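Section 3: Setting up a series in Tudeck

Tudeck keeps your place in the shows you follow and tells you when new episodes are out. Do these steps once per household. You can change any of the settings later.

Before you start, connect the box to your TV and sign in. If the sign-in page does not load, go back to Section 2.

1. Press Home and choose My Shows.
2. Select Add a series and type at least 3 letters of the title.
3. Pick the correct version from the list. Remakes often share a title with the original, so check the year.
4. Choose the season you want to start from. Earlier seasons are marked as watched.
5. Under Alerts, choose New episodes, New seasons or Both.
6. Press Save.

Note: The series list holds up to 186 titles per profile. When it is full, remove a finished series before adding another.

Caution: Removing a series also erases its watch history. This cannot be undone.

Hiding spoilers

Open Settings, then Display, and turn on Hide episode details. Episode titles, guest stars and preview stills stay hidden until you have watched the episode before. The setting applies to one profile only.

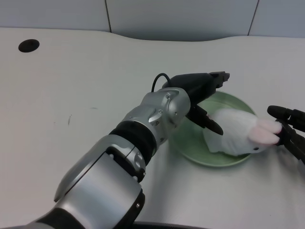
Myrtle Doucet: I turned this on for a crime drama and the guest cast still showed up in search. You have to switch it off under Search too, or you will find out who the killer is from the cast list.

The search setting is separate. Go to Settings, then Search, and turn off Show cast in results. Restart the box for the change to take effect.

If a season does not appear

1. Check that your region is set correctly under Account.
2. Select Refresh listings and wait roughly 40 seconds.
3. If the message "Error 958" comes up, sign out and sign back in.

Note: A season that has been announced but has no release date is listed under Coming Later. Alerts for it start when a date is added.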